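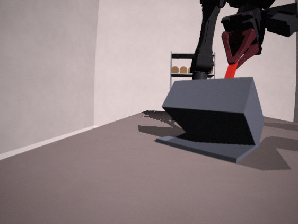
4 min read

Flurina Prantl has worked at Skivow for many years, first at the packing tables and now in the room where the arm is programmed. When I ask what her job is called, she has to think. "On my contract it still says packer," she says. "In January they will change it, I hope."

She spends most of her day at a screen. Each new task is first tried in simulation, and she decides if the movement is good enough to go to the floor in Vallel.
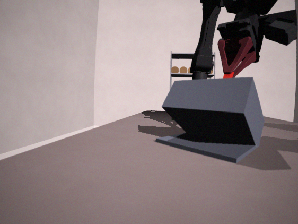 In the simulation: the arm's red fingers at the upper edge of the gray piece.

"The programmers look at the path of the arm," she says. "I look at the wrist. I did this work with my own wrist, so I see it when the angle is stupid."

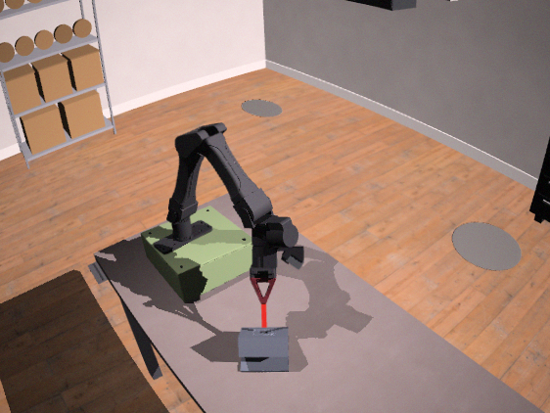
By Arvid Sandberg
August 15, 2024

Did people lose their work? Prantl does not answer quickly. Two colleagues from her old shift left when the arm was announced, before it was even delivered. Two others moved to the site in Nolte. "They were offered a course of 45 hours," she says. "For some it was interesting. For some it was like going back to school, and they did not like school the first time."

She also misses the talking. At the packing tables one could speak all day and the hands continued. "Now I must concentrate. I come home tired in the head, and my shoulders are fine. Before it was the opposite." 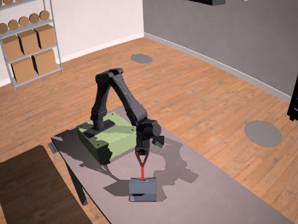
Who decides when it is ready

At the beginning only the engineers could approve a task. Prantl asked for a second signature from the floor, and after a long discussion she got it. She has refused twice so far. "One time I was wrong," she admits. "The grip was okay. But they showed me why, and we spoke about it for a whole afternoon. That was a good afternoon."

Next she wants the night shift to get the same right.

Contact the editors | © 2024 Plilov | Back to top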